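**Flirnurmont students take sorting project into simulation**

Students in the robotics club at Flirnurmont College are spending the summer term teaching a simulated robot arm to sort coloured blocks, ahead of a regional student contest in June.

The project, named Vomberg by its members, runs on the machines in the college's computing room. Teams write the code that moves the arm, and each attempt is scored on the blocks it puts in the correct container. Every team gets 200 trial runs before its final entry is marked, and the full set of rules is pinned up by the door.

In the virtual workspace the arm stands over a table with red and green cubes, a blue cylinder, boxes and an open grey bin. 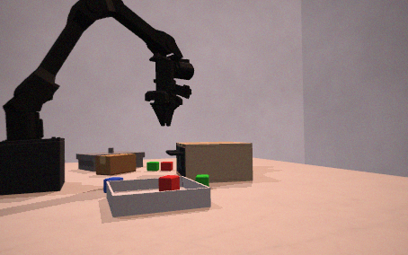 Lesia Ostapchuk said the coding was easier than she had expected, but that getting the grip right "took us most of April" and her team had rewritten that part twice. She would like the club to start earlier next year.

The club has 50 members, up on last year, and meets at 4 pm in the main building. A grant of £800 from the college paid for two extra screens and the contest entry fees.

Club leader Joaquim Meireles said places for the autumn would open once the contest was over. New members do not need to have written code before. Applications go to the computing office.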